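Accueil | Le lieu | Agenda | Presse | Contact

COMMUNIQUÉ DE PRESSE
3 avr. 2018

Joltulia pose ses micros à Skellow : un festival d'écoute dans l'ancienne salle de bal

Bonjour à toutes et à tous ! Je suis Estela Pereyra, j'ai fondé Joltulia avec trois copains et beaucoup trop de câbles, et je suis ravie de vous annoncer notre première saison au Skellow. Oui, le vieux Skellow, la salle de bal de 1937 devant laquelle vous passez pour aller à la gare. On y proposera en août 14 soirées d'écoute : des documentaires sonores, des fictions, un peu de musique, et surtout des voix d'ici.

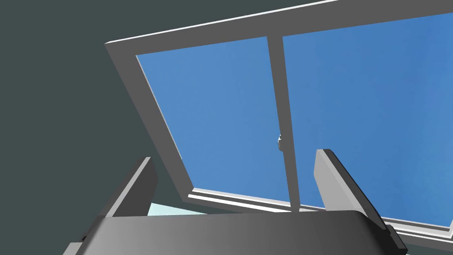 Pour la grande salle, on a choisi la sobriété. Pas d'écran, pas de projecteurs, des transats et des coussins (apportez le vôtre si vous êtes difficile). Un mur nu gris-vert, foncé, une grande fenêtre bordée de gris, et c'est à peu près tout le décor que je souhaite à nos auditeurs : l'oreille travaille mieux quand l'œil se repose. Saeed Mazandarani, notre ingénieur du son, aurait préféré des rideaux partout. On en discute encore !

La soirée d'ouverture sera consacrée à « Miranda », une pièce de 30 minutes que j'ai enregistrée l'hiver dernier auprès des anciennes couturières de l'atelier Podesden. Elles parlent de leurs mains, des chansons de l'atelier, d'une contremaîtresse redoutable – et elles rient énormément. Je l'ai réécoutée cent fois et je ris toujours au même endroit. 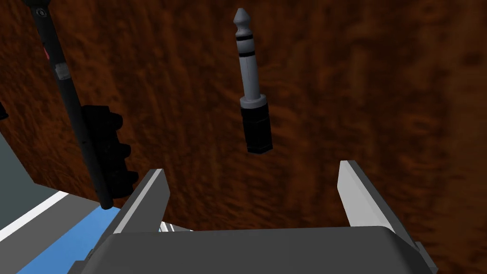 Les après-midi seront réservés aux ateliers, dès 9 ans, par petits groupes. On y apprend à tendre un micro, à couper un silence trop long, à écouter son voisin jusqu'au bout. On commence par le matériel le plus simple, une fiche jack comme celle-ci, avec ses deux anneaux noirs qui séparent la pointe, la bague et le corps. Une fois qu'on a compris ça, le casque et la table de mixage font beaucoup moins peur. L'inscription est gratuite, il suffit de nous écrire.

Journalistes, curieux, bavards : le programme complet vous sera envoyé sur demande, et je réponds moi-même au courrier – parfois tard le soir, pardon d'avance.

Estela Pereyra, pour Joltulia

Partages : 30 | Commentaires : 9

À lire aussi
Appel à voix : racontez-nous votre premier bal
Saeed Mazandarani : « Je collectionne les bruits de portes »
Podesden, la mémoire d'un atelier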